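Masix belt kit with two UR arms: worth it over building our own?

Community help > Cells and conveyors > Kits

Marina Politis
Posted 2024-04-23

We are pricing the Masix belt kit for a two-arm sorting cell. The quote is 1,533 with the belt, both side rails, the drive and a driver board. No bins, no sensors. Our arms are URs on fixed plates, parallel grippers, and the parts are small molded caps that must go from one bin to another without being dropped from height.

What I need to know before I sign:

Does the belt hold its tracking over a long run, or does it need adjusting every week?
Can it be wired into the arm controller's digital outputs directly?
Is 730 mm between base centers too tight if both arms have to reach the discharge end?

Tuleda sells a similar kit but will not give me a lead time.

Stella Tanui

Bought one in October. Works fine. Get the longer power lead, the standard one is short. Can't comment on the spacing, we only run one arm.

Njoroge Makori

We have had the kit in a two-arm cell at Fokthorpe for 4,000 cycles. Answers in your order.

Tracking: adjusted twice, both times in the first 103 cycles. After that the belt stayed centered. Tension it evenly on both sides and mark the screws with paint pen so you can see if one has moved.

Layout: the belt runs along the front with the arm bases behind it and a bin at each end. Put the discharge bin right up against the belt end. We started with a gap and lost caps in it. A foam liner in the bin is enough to stop small parts bouncing. We cover the table with kraft paper and lay out a tape grid, then place the belt against the tape lines. If someone bumps it, you can put it back without teaching every point again.
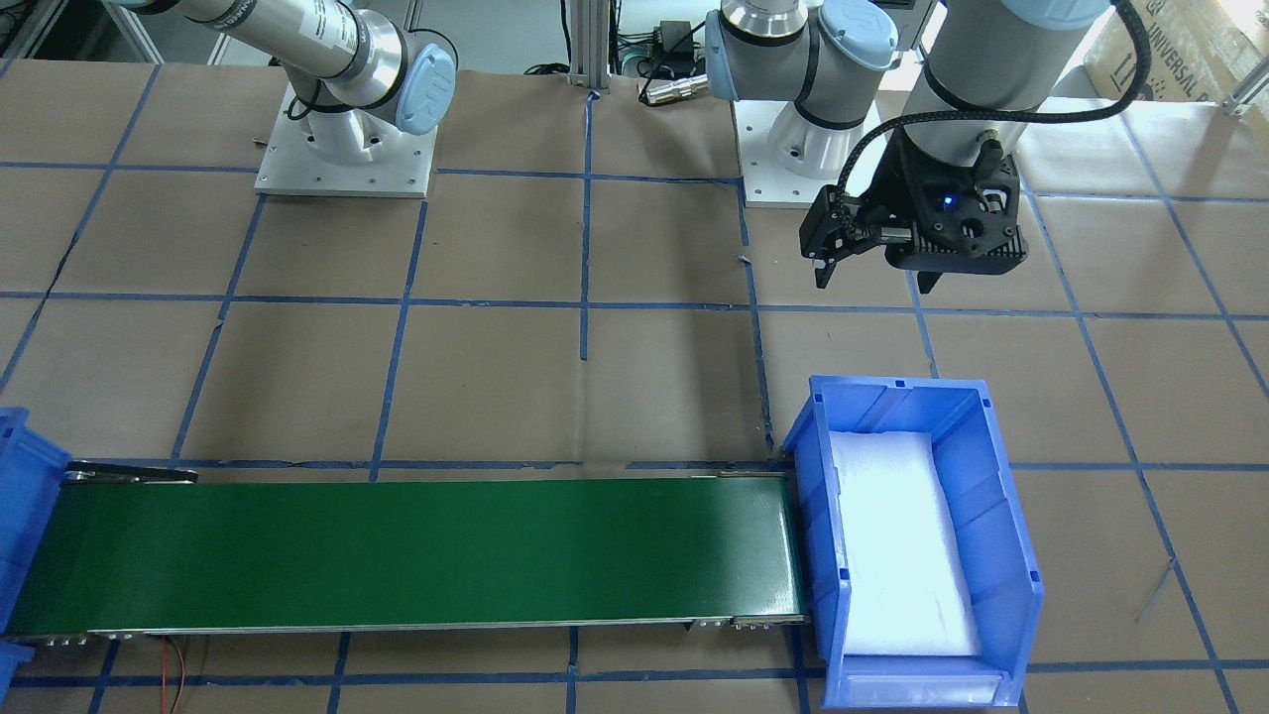
Wiring

Do not drive the motor from the arm controller's outputs. Use them to switch the enable input on the Masix board and give the motor its own supply. The manual shows this on the last page – easy to miss. Tie the motor leads down along the rail before you run anything at speed.

Spacing

730 mm is workable for small parts, provided only one arm is allowed over the discharge end at a time. Set up a shared zone with a simple handshake bit. Check elbow clearance with both arms at full retract, as that was our worst case.

On price, our own build came out slightly cheaper in parts and took far longer. I would buy the kit again, but I would ask them to include end brackets for the bins.

Marina Politis

Thanks, the handshake bit settles it. Ordering the kit and the longer lead.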